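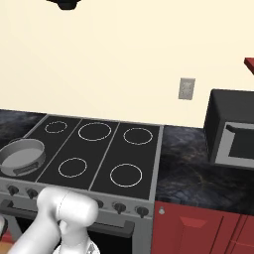

Gedlow Range Load Records

February 8, 2023
By the Gedlow data desk

Summary

Electrical load records for household electric ranges, taken at the branch circuit. The set covers 54 homes and 3,000 cooking sessions. Each session is one file. A table of homes and a table of sessions are supplied separately and join on home_id.

Version 2 replaces version 1 in full. Do not mix files from the two versions. Session numbers were reassigned.

Contents

homes.csv: one row per home
sessions.csv: one row per session
load/: one CSV per session, named by session_id
notes/: free-text entries from the households, where given
checks/: output of the validation script

Fields in the load files

t: seconds from the start of the session
p_w: real power, watts
v_rms: line voltage at the meter
i_rms: current, amperes
flag: 0 for a normal reading, 1 for a filled gap, 2 for a suspect reading

Power is signed. A few homes show small negative values at idle, caused by sensor offset. These were left as recorded.

Fields in sessions.csv

session_id, home_id, start_local, duration_s, peak_w, energy_wh, oven_used, burners_used, source

oven_used and burners_used come from household log sheets. They are blank where no sheet was returned. A blank does not mean zero. The source column reads "log" or "detected".

How sessions were cut

A session opens when power rises above 300 watts. It closes when power has stayed below that level for 500 seconds. The long closing window keeps simmering in a single session, where an element may cycle off for minutes at a time. It also joins some meals that the household would have logged as two. Users who need shorter events should cut the load files again.

Collection

Homes were fitted with Heltell clamp meters inside the service panel. Meters were set on the range circuit only. Readings passed to a Jimen logger over a wired link and were copied off at the end of the collection period in October. Clocks were set at installation and compared at removal. Drift was corrected linearly, and the correction for each home is given in homes.csv as drift_s.

Gas ranges, portable hot plates and microwave ovens are out of scope. Separate wall ovens are included only where they share a circuit with the cooktop. See the shared_circuit column.

Known problems

- Self-cleaning cycles are present and not labeled. They show as long runs at high load with no matching log sheet.
- Kratochvíl ranges with a warming drawer hold a low constant load after use. The drawer load falls under the opening threshold and is missing from energy_wh.
- Start times near the fall clock change may be off by an hour in start_local. Use start_utc in homes.csv to recover the offset.
- Log sheet times were written by hand and often rounded.

Suitable uses

Load shape studies, circuit sizing, and testing of event detection methods. The homes were not drawn at random, so the set should not be used to estimate regional totals.

Privacy

Street addresses and utility account numbers were removed. Notes were read before release, and names were replaced with [name].

Changes from version 1

Gap filling is now limited to single missing readings. peak_w is taken after suspect readings are dropped. The column stove_used was renamed burners_used.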